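Gellerura Grasp Suite
Simulated wrist-view grasping benchmark from Viresano
Release 2, updated 2021-05-15

Gellerura is a set of rendered tabletop scenes for people who work on closed-loop grasping with the camera mounted at the hand. Every scene is physically simulated, every contact is logged, and the whole thing runs on one ordinary workstation. We built it for our own regrasping work and liked using it so much that we cleaned it up and gave it a page of its own!

What it's for

Most grasp planners look at an object once, from above, and commit. That works nicely for boxes. It works a lot less nicely for a mug lying on its side, where the good grasps are on the rim or the wall and the handle may be sitting right where a finger wants to go. We wanted to know how much a policy gains if it keeps looking during the last few centimeters, when the fingers themselves are blocking a good part of the view.

So the suite concentrates on that last stretch. Episodes start with the hand already near the object and end with a lift attempt. There are 2226 start states across 6 object families (mugs, bowls, bottles, cartons, hand tools, and small lids), and each start state is fixed by a seed, so you and the lab down the hall really are running the same thing.
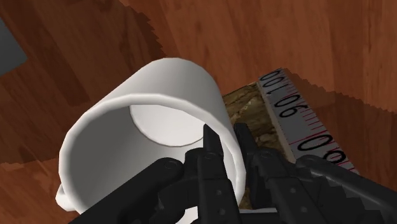
The method we ship with it is called Skotik. It's a small recurrent policy that takes the wrist image and the finger joint positions and puts out a corrected hand motion at each step. The part we're most excited about is the occlusion head: during training, Skotik also has to predict the object outline behind the fingers. We throw that head away at run time, and the policy still keeps what it learned from it.

What we found

Skotik beats our one-look planner in all of the object families, with the biggest gap on mugs and bowls. We expected cartons to show a large gain too, and they didn't. A carton is easy to grab from a single view, so there isn't much left to fix. Small lids are still hard for everything we've tried, and we'd love to see somebody crack them.

Removing the occlusion head during training hurts most when the hand starts off-center. With a well-centered start the difference is small enough that we wouldn't argue over it.

Render settings

Shadows are drawn at low resolution by default, which keeps training fast but gives them blocky edges. You can turn this up in the scene file. We trained with 2 shadow settings and evaluated on both – the policy didn't seem to care, though a segmentation model we tried alongside it cared quite a bit. If your pipeline leans on clean edges, check this first.

Textures, lighting, and clutter can be swapped per episode. Object poses can't, unless you generate your own seed list, and in that case please say so when you report numbers.

What's in the download

Scene files and seed lists
Object meshes with collision shapes
Contact logs for the reference runs
Skotik weights and training code
One-look baseline planner
Scoring script

Using it with your own hand

The hand model is a plain description file, and replacing it is an afternoon's work if you already have meshes for yours. The Ostermann adapter, included in the tools folder, converts joint names and limits and warns you about any that don't match. Contact friction is set per fingertip. Start from our values, then tune on bottles – they slip in a very informative way.

Known issues

Very thin lids can sink slightly into the tabletop at the start of an episode. The scoring script skips these and lists them at the end of its report. A fix for the collision shapes is in testing.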